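Kristaps Kuusk
2021-01-14

Comparing two grippers this week, the Kirden and the Bedwood. Both are parallel, both cost nearly the same, and I must recommend one before March. I will write here what I learn, maybe it is useful for somebody.

First, the task. Pick up a small thing, put it in the basket, go back. The things are simple shapes and one plastic cup. Simple shapes are good because you see quickly what the fingers are doing wrong.

We do 100 picks per gripper per shape. The Kirden is finished with the cup: 79 good ones. I count a pick as good only if the cup is standing afterwards. If it lies on its side in the basket, it is a fail for me.

The ball is easier than I expected. The soft pads on the Kirden close slowly and the ball has time to find its place. On the Bedwood we had to lower the closing speed by hand in the controller (Ploltovell, old firmware).

The cup is the difficult one. With too much force the wall bends, and then the width reading is wrong and the controller believes it holds something thinner.

Wrist camera first, then the views from outside. 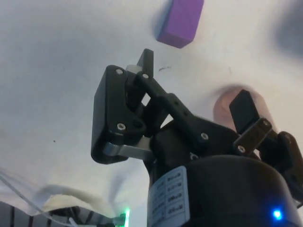
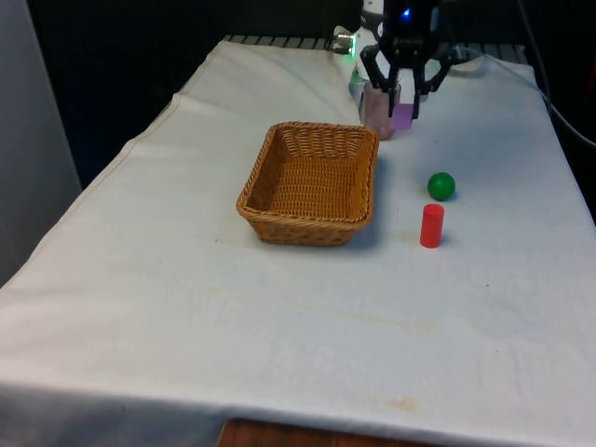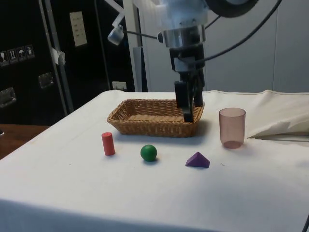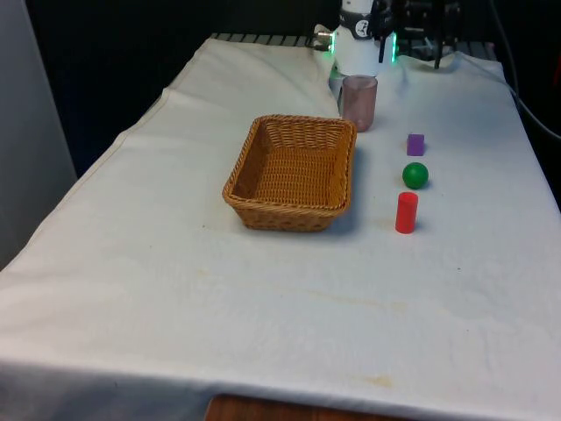

Seon-mi Ko asks whether the wrist camera is worth the trouble at all, as in her tests with the Yeom arm the fixed camera alone gave the same result and she had one cable less to fight with.

Fair question. For the ball I would agree with her. For the block I would not. When the block is turned, the outside view gives me the angle too roughly, and the finger comes down on the edge. From the wrist I can correct in the last moment.

But the wrist view has its own problem: a good part of it is gripper. I tried to move the mount 9 mm further out and then it touched the basket rim on the way down. So it went back to the old position.

About force: the Kirden takes a number from 0 to 500 and the manual does not say which unit. I wrote to them on Monday. For the cup I stay in the lowest part of the scale.

Still to do: the Bedwood with the cup, and both grippers with the basket turned. I also want to repeat the cylinder, my notes from the first evening are not clean enough to trust.

If you have used the Bedwood with thin plastic, please write which pads you had. I have only the hard ones that came in the box.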